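Folding notebook, knitwear section
17 May 2019
Reading time: 2 min

Bedroom surface again, fitted sheet over mattress. Table trials are closed and written up under Restlow. The question today was whether the sleeves-in fold holds its rectangle on a soft base, or whether the mattress lets the lower edge spread.

Garment: pink cable-knit sweater, long sleeves, ribbed. Bedding pushed to the back against the wall. Remzi Çetinkaya wanted the bed stripped to the sheet. I left the quilt where it was, as it takes up width we don't need and a person at home would not clear it either.

Sequence used:
Lay out face-up, hem toward the operator. Pull sleeves straight out to the sides. Smooth from the neck down, never across, or the cables skew. Sleeve in, other sleeve in, then hem up to neck. Press once with a flat hand.

Target for the full sequence is 29 seconds. Timings are on the Mimilach sheet and not repeated in this book. 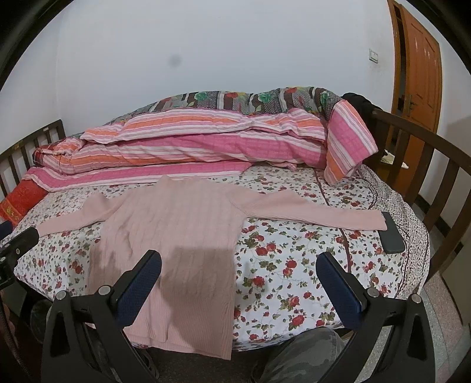

Sweater spread flat, sleeves out; folded sweater on the same rose-print sheet.
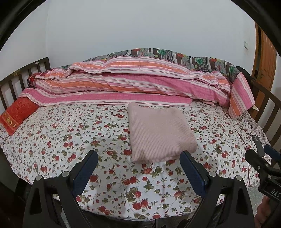 Photos: folding notebook, knitwear section

Notes on the layout. With the body in the middle of the bed the hem goes over the front of the mattress. That matters more than I allowed for in the plan. The overhang has its own weight and draws the body down while the sleeves are being worked. Starting higher up would fix it, but then the neck ends up against the quilt. Sleeves need most of the working width, so anything left on the sheet (phone, for instance) ends up close to a cuff.

Notes on the fold. Roughly rectangular, a little wider at the lower end, where the knit bulges over the fold. I would put this down to thickness in the knit and not to the mattress. Taner Bozkurt disagrees and thinks the surface gives under the press. To separate the two, repeat with a thin jersey on the same sheet. If the jersey comes out square, it is the knit.

Open items:
- Jersey repeat, 4 folds, same bed.
- Try a half turn so the sleeves run along the length of the bed.
- Decide whether the press stays in the sequence. Remzi says drop it for cable knits.
- Write "lower edge" in place of "bottom" on the Mimilach sheet. Two of us read it as the underside.

Shelf stacking is a separate entry. Stack limit stays at 12 until the thick knits have been measured.

Funora Textile Handling | Contact: notebook desk, ext. 29 | © Funora 2019 | Back to top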